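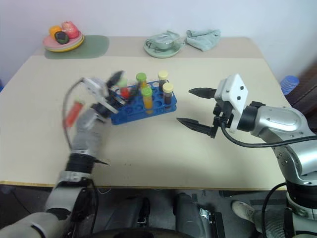
How to Ripen Fruit at Home Without Falling for the Tricks
By Sarita Prajapati
Jun 13, 2022

Search for ways to ripen an avocado fast and you'll find the same few tips copied from one site to the next. Put it in the oven. Microwave it. Bury it in flour. I've tried most of them, and my advice is to start with a paper bag and lower your hopes a little.

First, know what you've bought

Some fruit keeps ripening after it's picked and some doesn't. Avocados, pears, bananas, peaches and mangoes will soften on your counter. Oranges, grapes, strawberries and pineapple won't get any sweeter, whatever the person at the farm stand told you. If an orange tastes sour today, it will taste sour next week, only drier.

Apples sit in the first group, but by the time they reach a store they're ready to eat. Their use here is as helpers, as they give off a good amount of ethylene, the gas that sets off ripening.

The bag method

1. Take a plain paper lunch bag. Skip plastic, which holds in moisture and gives you mold.
2. Put in the hard fruit with one ripe apple or banana.
3. Fold the top over twice. No need for tape or clips.
4. Leave it on the counter, out of the sun.
5. Check once a day by pressing near the stem with your thumb. A slight give means it's ready.

A rock-hard avocado usually takes me 3 days this way. On the bare counter it might take five. That's a real gain, though a long way from the "overnight" you'll see promised elsewhere. In August, when my kitchen gets hot, everything moves faster and I check morning and evening.

What about the oven?

Heat makes an avocado soft. Soft and ripe are two different things. I wrapped one in foil, gave it 30 minutes on low, and ended up with something warm and squashy that tasted like grass. The microwave version was worse. If you plan to bury it in garlic and lime, maybe you won't care.

And the gadgets?

My neighbor Ankit Upadhyay swears by his Skurus ripening box, which cost him 40 dollars. We ran his box against my paper bag with pears from the same batch. His were ready the same afternoon as mine. He still likes the box. I still have my 40 dollars.

Storing it afterward

Once the fruit gives under your thumb, move it to the fridge. Cold slows ripening a lot, and you'll get a few more days. Don't refrigerate it while it's still hard, or it may never soften properly.

For a cut avocado, press plastic wrap right onto the flesh and eat it by the next day. Leaving the pit in protects only the part under the pit. I know your aunt says otherwise. Cut one, leave the pit in half of it, and compare them in the morning.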